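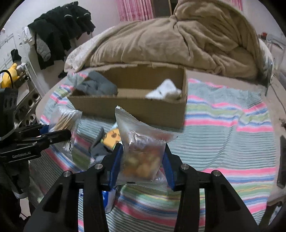 Translucent packet with a crimped top seal

2022-08-18 | By the Breathnach Reference Desk

A heat seal is a joint made by pressing two layers of thermoplastic film between heated jaws until the inner faces fuse. Seal strength depends on temperature, pressure and dwell time. Crimped jaws press ridges into the joint — flat jaws leave a smooth band. In the Fordale peel test, a strip is pulled apart at a constant rate and the peak force recorded. A lot of 100 packets passes with no more than 2 leaks. Most failures come from product dust caught in the seal area. The Nallance method uses dyed water to locate channel leaks.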